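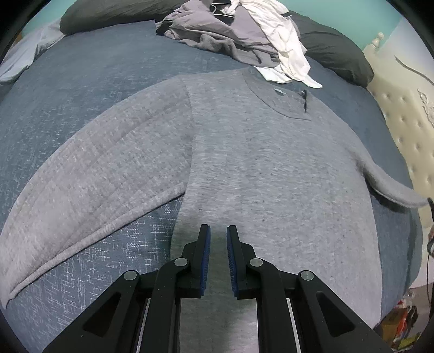

Storage notes: moving the shared drives off the old array

The replacement of the Horcombe file store is complete for the design and accounts shares. The remaining share, archive, stays on the old array until the restore test has been repeated. Mapped drive letters have not changed. Anyone who saved a shortcut by server address instead of drive letter will need to make a new one.

The new unit is a Flilten network storage box with 15 drive bays. Twelve are populated, two hold spares and one is kept free for swaps. The drives are 7200 rpm models rated for continuous use. Desktop drives were priced as well, and the saving was real, but they handle read errors in a way that does not suit an array. A desktop drive may spend a long time retrying a bad sector. The controller waits, gets no answer, and marks the drive as failed even though most of it can still be read. Drives made for arrays give up sooner and let the controller rebuild the missing block from parity.

Layout

The populated bays are set up as one group with double parity. Any two drives can fail without loss of data. Single parity was used on the old array and was the main cause of the trouble in March, when a second drive began to return errors while the first was being rebuilt. Rebuild time grows with drive size, and the drives in the old unit had already been replaced once with larger ones. A mirrored layout would rebuild faster and write faster, but would have left less usable space than the design share needs over the life of the unit.

Snapshots run every hour during working hours and once overnight. Hourly snapshots are kept for 3 days and nightly ones for 15 days. They are read-only and can be reached from the Previous Versions tab in the folder properties. Please try this before opening a ticket for a deleted file. Snapshots are held on the same drives as the live data and are not a backup. The backup is still the nightly Jirnora job, which copies to the second site and is checked separately.

Transfer speeds

Rhys Tomoana ran the copy tests before the cutover. Over a single gigabit link a large file moved at a little over 110 megabytes per second, close to the limit of the link. Small files were much slower, as they are on any network share. A folder holding many thousands of icons and fonts will take far longer to copy than one video file of the same total size. Zip such folders first if they have to be moved between shares.

The two network ports on the unit are bonded. A single workstation will see no gain from this, since one session travels over one port. The benefit appears when several people are reading at once, and it also keeps the share up if a cable or switch port fails. The 10-gigabit card is fitted but has not been connected. The Grube switch in the rack has no free port of that type, and the larger model is in next year's budget request.

During the copy, 133 files were skipped. All of them had paths longer than the old copy tool would accept. They were moved by hand afterward and their checksums match the originals. Most were in client folders that had been placed inside other client folders, in some cases several levels deep with the full project title repeated at each level. Owners of those folders have been sent a list. Shortening the top two folder names is enough in nearly every case.

Drive health checks

A short self-test runs nightly on each drive and a long self-test once a month. The long test reads the full surface and slows the share slightly while it runs, so it is staggered and no more than 2 drives are tested on the same night. The parity check is a different process and runs every other month.

The counts that matter most in the reports are reallocated sectors and pending sectors. A few reallocated sectors on a drive that then stays stable are acceptable. A count that rises between two reports is grounds for replacement under warranty, even if the drive still passes its overall status check. Pending sectors should return to zero after a full write. Temperature is also logged. The alarm is set at 50 degrees Celsius, and the drives have been running well below that with the rack door closed.

One drive arrived with a rising pending count and was sent back before the group was built. The replacement came from a different production batch, which suits us. Drives from one batch that have run the same hours under the same load tend to wear out close together, and the order was split between two suppliers for that reason.

External drives

Portable USB drives are still in use for site visits. Three points on these.

Encrypt the drive before any client data goes on it. The setup guide is in the support folder and the process is much quicker on an empty drive.

Use the eject command before unplugging. Write caching may be turned on, and a file that looks finished in the progress window may still be partly in memory.

Do not use a portable drive as the only copy of anything. Two were handed in this summer with clicking heads. Data was recovered from one. The other would have needed a clean-room service, and the quote was higher than the cost of redoing the work.

Solid-state portable drives are now available on request for staff who travel often. They have no moving parts and cope better with being dropped. They should not be left unpowered in a drawer for years as an archive – flash cells lose charge slowly, and more quickly in a warm room. Long-term material belongs on the archive share.

Old hardware

The old array will be kept powered and read-only once the archive share has moved. After the holding period its drives will be wiped with a full overwrite. Any drive that cannot complete the overwrite will be shredded, and the serial number will be recorded on the disposal sheet. The chassis and power supplies can be reused for the test lab if somebody there wants them. Rail kits are not included, as the new unit is using them.

Archive share cutover

The restore test will be repeated on 20 September 2019, using a full client folder and a mail export. If both restore cleanly, the archive share will be set to read-only that evening and the final copy started. Files open at that time will not be included, so close them before leaving. The share will appear under the same drive letter once the copy has been verified. Problems with permissions after the move should be sent to the support queue with the full folder path and the exact wording of the error.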